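Progress report to the program office: teaching a two-armed robot by demonstration
Period covered: start of the second phase through December
Prepared by Fengying Yao, Rotedell site

1. Where the work stands

The second phase has one aim, to find out how much of a small packing and sorting job can be taught to the two-armed robot by a person driving it, with no task code written by hand. The operator wears a headset and a pair of gloves and moves the arms from the next room. Everything the robot's cameras and joints report during that time is saved, and the Biritz training software learns from the saved runs.

We planned for 139 accepted demonstrations by the end of the period and have 139. An accepted demonstration is one that Afaf Kanaan or I have watched from start to finish and passed. Runs with a dropped part, a long pause, or a hand knocking the shelf are kept in a separate folder and are not used for training at present.

Two operators have been trained. Each one did 30 practice runs before anything was saved, as set out in the plan. Afaf suggests cutting this for people who have used the gloves before, and I agree.

2. Recording station

The station has not moved since the last report. The shelving is the yellow unit from Drorer, and the parts are laid out on it in rows before each session. One camera is at the robot's head and there are smaller ones at the wrists.
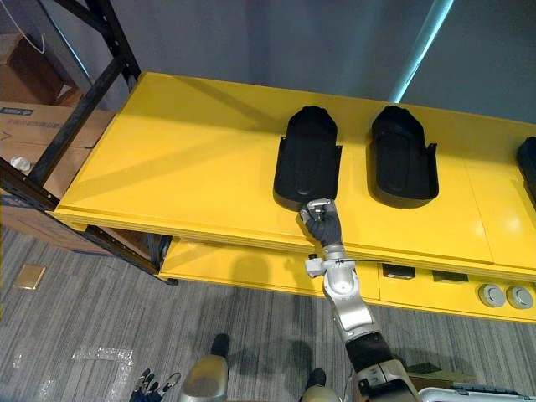
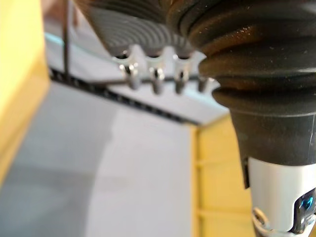
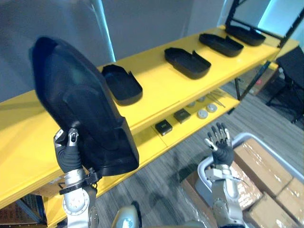
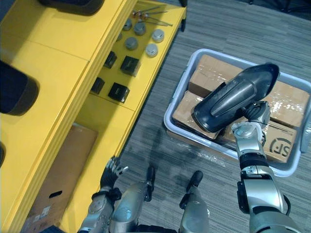
Head and wrist camera views at the shelving.

Grasping is still the weak point of the remote control setup. The operator feels nothing through the gloves and has to judge contact by eye, so the choice of grip matters more than it would for a person at the shelf. The large black shells are taken from the top shelf one at a time, and a good part of the session goes into getting the fingers placed well. With a shell tilted up in the left hand, as in the third view, its flat underside is turned toward the head camera and the shell takes up much of the left half of the picture. The operator then has less of the shelf to go by. We now ask operators to lower the shell before they bring the other hand across. Afaf has added this to the operator sheet, and the runs made under the new rule are marked so they can be compared with the older ones.

The small parts on the lower shelf are a different problem. They call for slow finger movements, and the gloves lose accuracy when the operator's hand is nearly closed. Recalibrating at the start of a session helps, but the error comes back by the end of a long one. Sessions are now limited to 30 minutes, with a recalibration before the next operator starts.

3. Training results

The first policy was trained on the shell runs only. It reaches for the correct shell in most trials and lifts it in fewer than half. The usual failure is a late closing of the fingers - the arm has already started up when the grip comes. We think this comes from the operators, who tend to start lifting while they are still closing. A second policy, trained on runs screened for this, is being tested now.

No policy has been trained on the small parts yet.

4. Problems and changes

The replacement glove ordered from Piątek came with the wrong connector and was sent back. One glove set has been shared by both operators in the meantime. This cost us recording time but did not change the total.

Storage is filling faster than budgeted. The wrist cameras account for most of it. We ask for approval to move part of the travel line to disks; the amount is in the attached budget sheet.

5. Next period

Finish testing the second shell policy and report the results by failure type.
Record small-part demonstrations once the new glove is in use.
Decide with the program office whether the rejected runs should be shared with the other sites.

Questions on the recordings should go to Afaf Kanaan, and on the budget to me.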